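Equipment Plan, Picture Gallery
Billcombe workshop, page updated 07/07/2018

We are preparing the budget for the next year, and the biggest line in it is a second robotic arm. This page is for the members who cannot come to Billcombe but who will vote on the money in November. I have tried to write the costs in simple words.

The arm itself. We have two offers on the table. Sembiring asks 2,000 for the arm alone, without gripper and without training. Doltitwood asks more, but the gripper is included and they will repair it in Estumthorpe, so we do not pay for shipping abroad.

The gripper. If we buy from Sembiring, a gripper must be added for 736. I was surprised how much this part costs compared to the arm. Please keep it in mind when you compare the two offers, as the first price looks very attractive.

Spare parts. For fingers, cables and one spare power supply I have put 109 in the plan. Last year we had no such line, and we took the money from the travel budget two times.

Objects and boxes. Small toys, balls, cloths and crushed cans are a cheap part of the work, and the wooden boxes with paper tops are also not expensive. Soft cloth going into a round hole is the task I would like both sellers to show us before we sign.

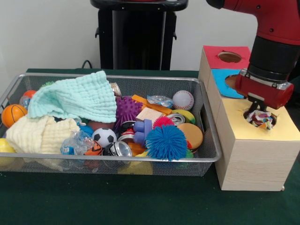
A remark came from the Estumthorpe group: they would rather rent for six months and buy after that, because prices may go down and the rent can be partly returned. I have asked both firms for a rental price. Sembiring has answered that they do not rent single arms. From Doltitwood I am still waiting for the letter, and I will add the number to this page when I have it.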